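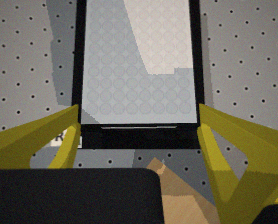
Unit 8: Reading a military casualty statement

Course handout, March
By the course instructor

This handout goes with the second half of the unit. Read it before the seminar and bring the Clakudbridge exercise sheet with you.

A daily operations statement is usually short. It names an operation, a province or district, a period of time, and a number of people killed, wounded or detained. The number gets the headline. The other three items decide what the number means, and they are often vague.

Our practice text is a statement on Operation Bruder, a sweep of the Dera valley used in the Clakudbridge staff exercise. The spokesman gives 21 insurgents killed and 294 mines and roadside bombs cleared. The statement covers "recent days." It doesn't say when the sweep began, and it doesn't say whether the mines were lifted by the same units that did the fighting. 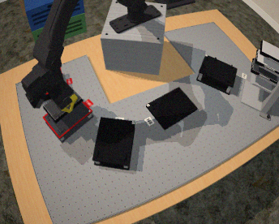

Can the two figures be added to last week's figures to get a total for the operation?
Only if both statements give start and end times that don't overlap. The Bruder statements don't, so a running total would probably include some of the same deaths twice.

Terms to know

Killed in action: died in the fighting or before reaching medical care. Some forces use it for enemy dead as well, which causes confusion in translation.

Wounded: has no fixed threshold. One ministry may list anyone treated, another only those evacuated.

Detained: may include people released the same evening. Look for a later statement.

Cleared: can refer to ground or to devices. In the Dera text it refers to devices.

Sources inside the statement

Mark each claim with who could have known it. A patrol can report bodies it found. It can't easily report bodies carried away, and deaths from air strikes are often estimated from video or radio intercepts. The Patrício checklist, which you have from Unit 7, puts these in separate columns — keep them separate in your notes too.

The exercise sheet also has an end-of-season summary claiming 1012 insurgents killed across the province. The daily statements for the same season are attached. Work out which districts are missing before you compare the two.

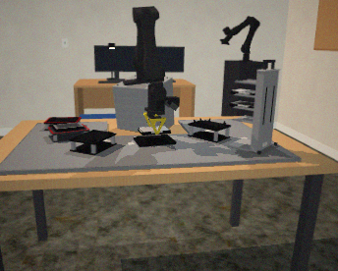
One student wrote after the last session that the summary should be thrown out altogether, as the daily statements are closer to the event. My answer is that closer statements are also issued faster, often before units have finished reporting. Use both and write down where they disagree.

For the seminar

Rewrite the Bruder statement as a news brief of one paragraph. Attribute every figure. State the period covered, or state that it wasn't given. Leave out the adjectives.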